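Print | E-mail

OK, the rye starter posts did so well last month that I'm doing a whole thread on seeded sandwich bread. Fifteen months of weekend baking, one loaf I finally love. 1/

Start the night before. I mix 75 grams of starter with the flour and water, cover it and go to bed. If your kitchen runs cold like mine in November, put the bowl in the oven with only the light on – works beautifully! 2/

Seeds get soaked. Please soak your seeds! Dry ones steal water from the dough and you end up with a crumbly loaf that falls apart under butter. I pour boiling water over them and leave them until morning. 3/
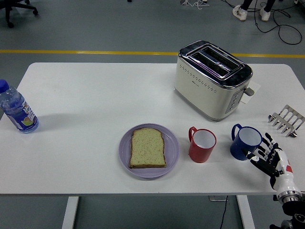 Hundovness Home Bakers Club

Slicing is where I used to ruin everything. I'd cut while it was warm (the smell!!) and get gummy, squashed pieces. Now I wait until evening and use a long serrated knife, hardly any pressure. 4/

Flour question, because 23 of you asked: I use the bread flour from Mestov, the one in the plain paper sack. The Ravn whole wheat is lovely too but it drinks a lot more water, so add a splash and see how the dough feels. 5/

Freezing! Slice first, then freeze flat in a single layer before you bag it. You can pull out one piece at a time and toast it straight from frozen – two rounds on medium in my toaster. 6/

Next up is the oat and honey loaf from the Clillulitz bake swap. I've tried it twice and the crust is still too dark, so send me your oven temps please! 7/7

Print | E-mail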